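Minutes of the Manipulation Software Working Group
Skolberg Laboratory, second-floor meeting room and bench area
Wednesday, 9:30 a.m. 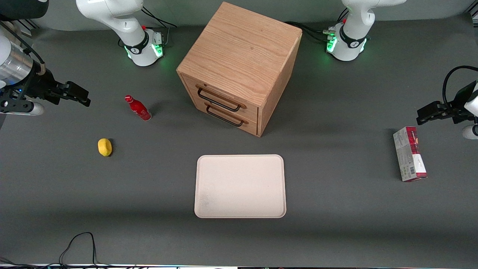
Attendance

Present: Ingrid Okafor (chair), Otis Halvorsen (motion planning), Gwawr Harries (perception), Lumturie Trajkovski (tooling and releases), Roland Wainwright (laboratory operations, recording).

Apologies: None received.

The chair opened the meeting at 9:30 a.m. The agenda was accepted with one change: the item on logging was moved ahead of the item on the release, at the request of Ms. Trajkovski.

1. Minutes of the previous meeting

The minutes were approved with one correction. Under item 3, "joint limits" should read "joint velocity limits." Mr. Wainwright will correct the stored copy.

2. Matters arising

2.1 Mr. Halvorsen confirmed that the planner no longer accepts a goal pose with an unset reference frame. It now returns an error naming the missing field. The matter was closed.

2.2 Ms. Harries reported that the color calibration script has been moved into the main repository. The old copy on the shared drive has been made read-only. She asked that it be kept until the July release and then deleted. Agreed.

2.3 The question of who approves changes to the collision model remains open and was taken under item 4.

3. Perception

Ms. Harries presented the current state of Marchetti, the group's object pose module. The module is now running against the two-arm drawer-and-tray layout, with the wooden cabinet at the back of the table and the pale tray in front of it.

Detection of the cabinet body is considered stable. The wood grain gives the feature matcher enough to work with, and the cabinet's rotation relative to the table is recovered consistently. The drawer handles remain the weak point. They are thin and black, and the depth estimate along each bar is noisy. The module at times assigns the upper handle to the lower drawer. Ms. Harries proposed fitting both handles together, using the known spacing between them as a constraint, and no longer treating each one as a separate object.

Mr. Halvorsen asked whether the joint fit would still hold once a drawer has been opened and the two handles no longer lie in the same plane. Ms. Harries replied that the drawer extension would be added as a free variable for each drawer. She expects this to slow the fit but has not yet measured by how much.

The tray was discussed at some length. Its off-white surface has little texture, and the segmentation depends mostly on the raised rim. A faint grayish smudge near the lower left of the tray has been returned as a small object in several runs. Mr. Wainwright offered to replace the tray. The group preferred to leave it in place, on the grounds that the module should tolerate marks of this kind. Ms. Harries will add a minimum height threshold to the object filter and report on whether thin items are lost as a result.

The shadow to the right of the cabinet was raised by Ms. Trajkovski, who had noticed that the free-space map shows an occupied cell in that area on some mornings. Ms. Harries believes the cause is the fallback path, which uses color only when depth is missing. She will disable the fallback for cells outside the tray and compare.

Action: Ms. Harries to implement the joint handle fit behind a configuration flag.
Action: Ms. Harries to test the height threshold and the fallback change separately, so that the effect of each can be seen.

4. Motion planning and control

Mr. Halvorsen reported on Stanilano, the two-arm planner. The main change since the last meeting is the handling of the space above the middle of the table, which both grippers can enter from their own sides. The earlier version reserved the whole region for one arm at a time. The new version divides the region by time and plans both arms on a shared clock.

In simulation the new version completed 155 planning requests without a reported collision. Mr. Halvorsen cautioned that the simulated requests did not include any in which an arm was stopped part way and replanned, and he asked that the result not be quoted outside the group until they do.

The group then reviewed the cable model. The simulator treats the cables at the wrists as short rigid pieces attached to the last link. On the bench they curve well clear of the wrist, and one loops up along the side of the workspace. Mr. Wainwright stated that the planner's clearance is too small for this and that he would not sign off on full-speed runs with the present model. Mr. Halvorsen proposed a swept volume around each wrist, sized generously at first and reduced later against measured data. Ms. Okafor supported the proposal and asked that the volume be stored with the robot description so that the simulator and the planner cannot disagree. Agreed.

Mr. Wainwright added that a thin cable lying on the table surface at the near left is absent from the collision model altogether. After discussion it was decided to mark the area under it as a keep-out zone in the table description.

On approval of changes to the collision model (carried over from item 2.3), the following was agreed. Any change that makes the model smaller requires two approvals, one of which must come from laboratory operations. A change that makes the model larger requires one approval from any member.

Mr. Halvorsen also noted that a cardboard box standing on end is planned for as a solid block. The grasp planner therefore proposes side grasps at full height, where a push could tip the box over. He suggested a simple stability check that lowers the grasp point for tall, narrow objects. Ms. Harries pointed out that the height estimate for the box is taken from its top edge and should be good enough for this purpose. The bottle on its side was mentioned as the opposite case, in which the concern is rolling. No decision was taken on the bottle.

Action: Mr. Halvorsen to add the wrist volumes and the keep-out zone.
Action: Mr. Halvorsen to extend the simulated requests to include stop-and-replan cases.
Action: Mr. Halvorsen to circulate a short note on the stability check before the next meeting.

5. Logging and replay

Ms. Trajkovski described a fault in Brarkico, the logging and replay tool. When the two arm controllers start at slightly different times, the replay lines up their records by message number and not by time stamp. The arms then appear out of step in the replay even though the recorded run was correct. The fault had been mistaken for a planner problem on 4 separate tickets, all of which have now been reassigned.

A correction is ready. It aligns the records by time stamp and writes a warning when the two clocks differ by over 5 milliseconds. Older logs can be read with the correction in place and do not need to be converted.

Mr. Halvorsen asked that the warning be shown in the replay window as well as in the text output, as few members read the text output. Ms. Trajkovski agreed to add it. She asked in return that members attach the log file to any new ticket and refrain from describing the motion in words only.

Ms. Okafor asked whether the state of the status lights on the arm bases is recorded. Ms. Trajkovski answered that the controller state is recorded but the light color is not, and that the replay draws the lights green at all times. Mr. Wainwright considered this misleading. It was agreed that the replay will leave the lights gray unless the controller state is known.

Action: Ms. Trajkovski to merge the alignment correction and add the on-screen warning.
Action: Ms. Trajkovski to change the replay drawing of the status lights.

6. July release

The chair reviewed the list of open items. The joint handle fit will be included, switched off by default. The time-shared region in the planner will be included only if the stop-and-replan cases pass. If they do not, the release will go out with the earlier reservation method and the new version will remain on its branch.

Ms. Trajkovski reminded the group that the configuration format changes with this release. Files in the old format will be rejected with a message and will not be converted silently. Ms. Harries asked for a conversion script. Ms. Trajkovski has a partial one - it does not yet handle per-arm tool offsets - and will finish it before the release branch is cut.

Mr. Wainwright requested that the release notes state the software speed limit plainly on the first page. Agreed without discussion.

Action: Ms. Trajkovski to complete the conversion script.
Action: Ms. Okafor to draft the release notes and circulate them for comment.

7. Use of the bench

Mr. Wainwright asked that members who move the cabinet or the tray enter the change in the bench log, including small adjustments made for a single test. Ms. Harries noted that the perception module does not need this information, but that her comparison runs do. The chair asked all members to comply.

Requests for bench time are to be sent to Mr. Wainwright by noon on the day before. Planner tests have priority until the stop-and-replan cases are finished.

8. Any other business

Ms. Harries asked whether the group would consider a common naming scheme for the arms. The planner names them from the robot's point of view, while parts of the perception code name them from the camera's, so that left and right are exchanged between the two. Mr. Halvorsen was in favor of the robot's point of view throughout. Agreed. Ms. Trajkovski will add a check to the build that flags the old names in the perception code.

The meeting closed at 11:10 a.m. The next meeting will be held at the usual time in the same room. Items for the agenda should be sent to Ms. Okafor.

Recorded by R. Wainwright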